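Proyectos > Inville > Informes de seguimiento

Categoría: Automatización / Software de control

Informe de avance al organismo financiador, julio

El presente informe recoge los trabajos realizados por Estard en el proyecto Faleo, dedicado al software de planificación y percepción para manipulación con dos brazos.

Durante el periodo se ha completado la migración del planificador de trayectorias a la nueva arquitectura de nodos. La comprobación de colisiones entre ambos brazos se ejecuta ahora en un proceso independiente, con un ciclo de 22 ms. De los 11 módulos previstos en el plan de trabajo, quedan pendientes de validación el de recuperación ante fallos de agarre y el de registro de eventos.

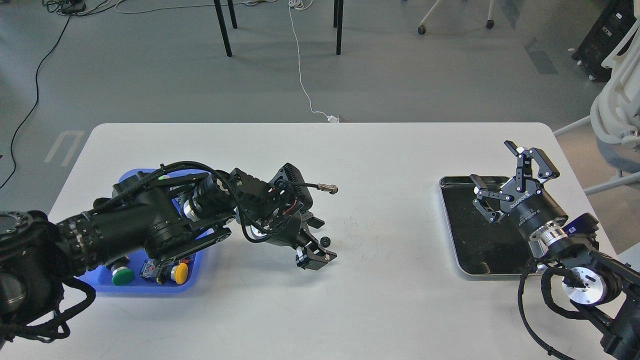 En materia de percepción, se ha sustituido el procedimiento manual de calibración mano-ojo por una rutina automática. El conjunto de pruebas consta de 300 secuencias de recogida y depósito de pulsadores entre bandejas, anotadas conforme al formato acordado con Shehata. Persisten errores de estimación de pose en superficies metálicas con reflejos, cuya corrección se aborda mediante un filtrado previo de la nube de puntos.

La interfaz de supervisión ha sufrido un retraso respecto al calendario inicial por cambios en la biblioteca de comunicaciones. Se solicita trasladar su entrega a septiembre, sin modificación del presupuesto aprobado. La documentación técnica del planificador se remitirá con el próximo informe.

© Inville. Contacto | Aviso legal | Volver arriba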